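# Rusilgate School Photo Prints: README

Last updated: November

Print | E-mail this page

293 scans of b/w prints from the Plerham alternative program, mostly classrooms and the lunch room. Scanned at 800 dpi, TIFF. Backs scanned too if theres writing.

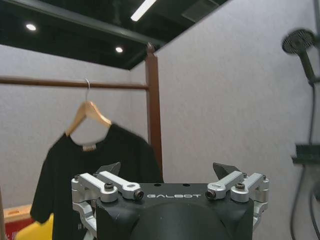 GALBOT lettering on the black gripper body.

**Fields:** id, caption, print size, box. Box 16 has no captions yet. Names only where penciled on the back.

**Known problems**
- 82 prints undated
- Ham and Mememberg folders got mixed, dont trust the folder name

Fixes to Dougal Purves, send the id.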